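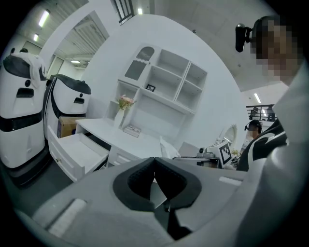
Demonstrations with the view blocked: thin plastic, handheld grippers and the Wavumar set

Speaker notes, Lizelle Chauke

Reading time: 4 min

Slide 1. Title

Give name and group. Thank Gualtiero Orlandini for the slot. State that the work is joint with Suryani Ginting and Mawar Mandagi, and that Bushra Gondal wrote the replay tool. Questions at the end, except on the alignment slide, where it is easier to take them as they come.

Slide 2. The problem

We collect demonstrations with a handheld gripper that carries its own camera. The person does the task with the gripper in the hand, the camera records what the gripper would see, and a policy is trained to produce the same motion on a robot. The camera sits behind the fingers and looks out over them. For a cup or a book this works well, as the object covers a small part of the view and the rest of the room is there to fix the pose.

Thin plastic is different. A carrier bag held by one edge stands up, folds over and moves in front of the camera. The pose estimate then depends on whatever part of the room is left. The bag also lets some light through, so background features show up faintly through the folds and get matched as if they were on a solid surface.

Say plainly that this is an estimation problem first and a learning problem second. Half the audience will come from the learning side.

Slide 3. What people do now

Option one: throw the bad stretches away. Any part of a recording where tracking quality drops below a threshold is removed before training. This is what we did until March. The trouble is that the bad stretches fall in the same place every time, just after the pinch closes and the bag is lifted. Remove them and the policy has seen the approach and the release and very little in between.

Option two: keep everything and hope the noise averages out. It does not. The error has a direction. The estimate lags and then jumps to catch up, and the policy learns a jerk on lifting.

Do not name other groups here. The related work is in the paper.

Slide 4. Our approach in one line

Keep the bad stretches, fill in the pose from a second view, and tell the training how much to trust each part.

Pause on this one.

Slide 5. Set-up at Clornutside

The room is furnished: white desk with drawers, cubbies above it, flowers in a vase. We wanted ordinary clutter at ordinary depths. White furniture against white walls is hard on feature matching, and we left it like that on purpose. Marker boards are stood up in the work area so that there is at least one thing with a known size and shape to lock on to.

The person holding the gripper is called the carrier in these notes. A small head-worn camera gives the second view. It sees the gripper from outside, at a changing angle, and it is not covered by the bag at the same moments as the gripper camera. That last point is all we need from it. We do not use it as a policy input at any stage. Repeat this, as it was the first question at both practice talks.

Slide 6. Alignment

Two clocks, two cameras, no hardware sync. Each recording opens with a sharp rotation of the gripper. We line up the rotation rate from the gripper's motion sensor with the rotation of the gripper as seen from the head camera, then refine the offset on the full recording.

The refinement assumes a fixed offset. Over a long recording the clocks drift, so recordings are kept under 20 minutes and the rotation is repeated at the close. If the two offsets disagree by more than one frame, the recording is stretched to fit and flagged. Flagged recordings are used for training and left out of the evaluation of the pose itself.

Take questions here.

Slide 7. The Sethi filter

Sethi is our name for the smoothing step. It is a fixed-lag smoother over gripper pose, with three inputs: motion sensor, gripper camera, head camera. The lag is 4 seconds. A shorter lag leaves the jump in place, because the smoother has to commit before the view has cleared. A longer lag gives no measurable gain on bags and costs memory.

The part that is new is how the gripper camera is weighted. We compute, for each image, the share of the view in which motion does not agree with a rigid room. On a clear view this share is small, and it comes from the fingers. With a bag in the jaws it climbs, and the camera's weight falls with it. The finger region is masked beforehand from a calibration image.

Translucent folds need one extra rule. A feature seen through the plastic can agree with the rigid room for several images and still be shifted slightly. We therefore drop any feature whose contrast has fallen sharply compared with its own recent history, even if its motion looks correct. This was Mawar's suggestion and it removed most of the remaining lag.

Slide 8. A blocked view 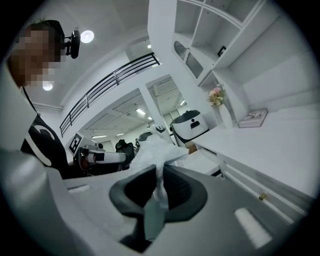
Gripper camera with a translucent bag pinched in the jaws. The folds cover part of the room behind; a square marker on the white panel is still in view.

Talking points for this slide. The marker is clear of the plastic, so at this instant the pose could be fixed from the marker alone. Most implementations would treat the image as good for that reason. Ours lowers the weight on the features near the folds and keeps the marker at full weight. Mention the lens: straight shelf edges come out curved towards the border, and the features there are used only after undistortion.

If somebody asks about the ceiling lights, they are useful. They are bright, stationary and high up, where the bag seldom reaches. They are also repeated at regular spacing, which can cause a match to the wrong one. The motion sensor resolves this in practice.

Slide 9. Training

The policy is Drokura, unchanged from our earlier work. Input is the gripper camera and the jaw opening. Output is a short run of relative motions and a jaw command. The only change is in the loss. Each target motion is weighted by the smoother's own confidence in it, clipped from below so that no stretch is ignored entirely.

Without the lower clip, training drifts back to option one on slide 3. Show the curve for this if time allows. It is in the spare slides.

Slide 10. Evaluation

Task: pick up a bag lying on the counter by its edge, lift it clear, and put it in an open drawer. A trial counts as a success if the whole bag is below the drawer rim when the jaws open. A handle left hanging over the front is a failure. We were strict about this and would suggest others be strict too, since the hanging handle is the usual way for this task to go wrong.

Bags in the evaluation were not used in the demonstrations. The start position was set from a printed list, and the operator did not know which policy was loaded.

Result over 40 trials each: 29 successes with the smoother and weighted loss, 20 with the bad stretches removed. The policy trained on everything with no weighting was stopped early on safety grounds, as the lifting jerk was tripping the force limit. No number is reported for it.

Slide 11. What fails

Most remaining failures happen at the pinch. The jaws close on air, or on two layers where one was wanted. The smoother has no bearing on this, as the view is still clear at that point. We think it is a sensing limit. The finger pads are soft and the jaw opening reads nearly the same with one layer of film as with none.

The other group of failures is at release. Film clings to the pad and comes back up with it. The carriers deal with this by a small sideways wipe against the drawer edge. The wipe is present in the demonstrations and the policy reproduces it weakly. Suryani is looking at whether the relative motion targets are too coarse to carry it.

Slide 12. Limits of the study

One room, one gripper design, one lens. The head camera adds weight and set-up work, and a carrier who looks away from the hands provides no second view. We have not tried the method on cloth or paper. Cloth blocks the view fully, so the contrast rule would do nothing there, though the rest should carry over.

The comparison does not separate the effect of the smoother from that of the loss. We ran out of robot time. Say this before somebody else does.

Slide 13. Release

Wavumar will contain the raw recordings from both cameras, with faces pixelated, plus the offsets and the smoothed poses. Bushra's replay tool is included. The code for Sethi is separate and needs tidying. No release date to be given in the room.

Slide 14. Close

Leave slide 4 up during questions.

Comments

pk_mech
Was the contrast threshold tuned on the same bags used in the demonstrations? Slide 7 doesn't say.

Lizelle Chauke
Yes, on the demonstration bags only. I will add it to the notes.

tolworth
Slide 11: have you considered a conductive strip in the pad for the one layer or two question? Jaw opening was never going to resolve film.

rmn
A repeat of the trials with the smoother on and the loss weighting off would settle the point on slide 12. I would rather see that than cloth.

Mawar Mandagi
It is next on the robot schedule. The weighting on with the old poses is harder, as there is no confidence value to use.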